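Rurwood Institute About Programs Opinion Contact

Institute > Opinion > Public Buildings

3 min read

The Case for Keeping the Community Hall Plain

By Oğuzhan Çetinkaya

In February the district of Rurwood received a proposal to convert the Isetlow Hall into a dedicated performance venue. The plan provides for fixed seating for 200 people, a raised stage and a permanent lighting rig. It is a serious proposal, and its authors deserve a serious reply. This Institute believes that the district should decline it.
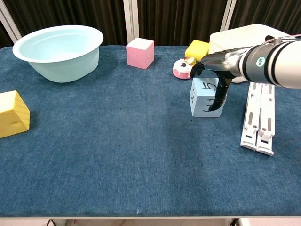
A public room earns its upkeep through the range of people who can use it. The hall was booked 373 times last year, and only a small share of those bookings involved an audience. The remainder were meetings, classes, blood drives, rehearsals and children's mornings. Such uses ask very little of a building. A long table under a dark blue cloth, with curtains behind it and a plastic basin set on top, can serve a great many purposes, and the same table can be put away by evening. Fixed seats cannot. Once they are bolted down, the floor belongs to one kind of event.

Supporters of the conversion point to the Santoso Theater, which has drawn visitors from well outside its own town. We do not dispute its success. Santoso, however, kept its old assembly room two streets away, and the groups that needed a flat floor still had one. Rurwood has no second hall. The nearest comparable space is in Ilance, and the last bus back leaves before most evening meetings end.

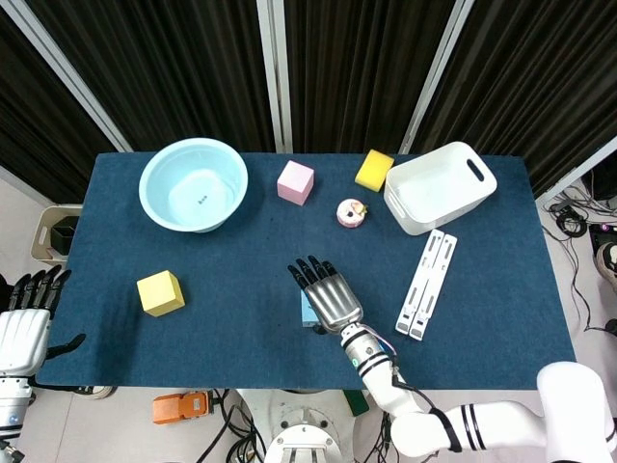
Foam blocks, a light-blue basin and a toy donut on a felt-covered table.

There is also the matter of price. Performance venues must recover the cost of their equipment, and they do so through hire charges. A parents' group that can pay for two hours in a plain room will not pay for a lighting rig it has no wish to switch on.

The district should repair the roof, improve the heating and replace the worn flooring. It should also publish the booking record each year, so that residents can judge for themselves how the hall is used. If demand for a theater remains strong after that, a separate site should be considered on its own merits and with its own budget.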